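3.2 Where small things end up

I started this part of the study thinking that shared storage at Fillcombe would be tidier than storage at Kulside, mostly because Fillcombe has labels. I was wrong, and I'm still a bit sore about it! We logged 200 items over 26 visits, and the labeled shelves drifted just as fast as the plain ones (see Section 4 for the drift scores).
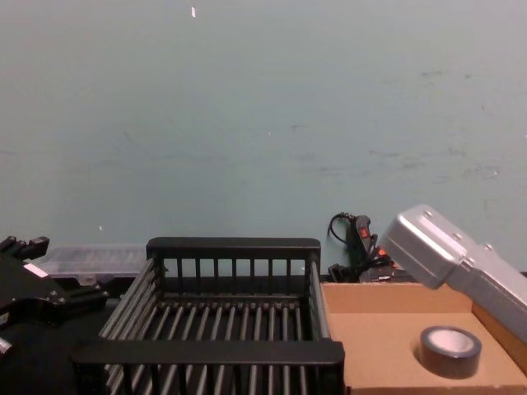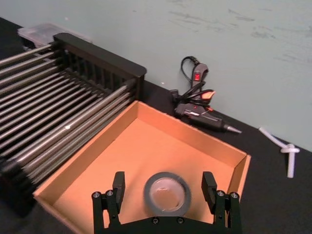
Figure 3. Open storage on a work surface: a black slatted basket (first picture) and a shallow cardboard tray holding a roll of tape (second picture).

People I talked to at both sites had strong feelings about lids. They hate them. A lidded box got opened once, left open, and then used as a shelf for other stuff — I saw this in 6 of our visits. Low, open holders did much better, and a shallow cardboard tray like the one in Figure 3 is pretty much the type I mean, with walls low enough that a roll of tape is easy to spot. The Harnum survey coded trays and baskets together as "open." I kept them apart, partly out of stubbornness, and the return rates for the two came out different enough that I'd do it again. The Wan checklist doesn't ask about wall height at all, so I added a line for it in April.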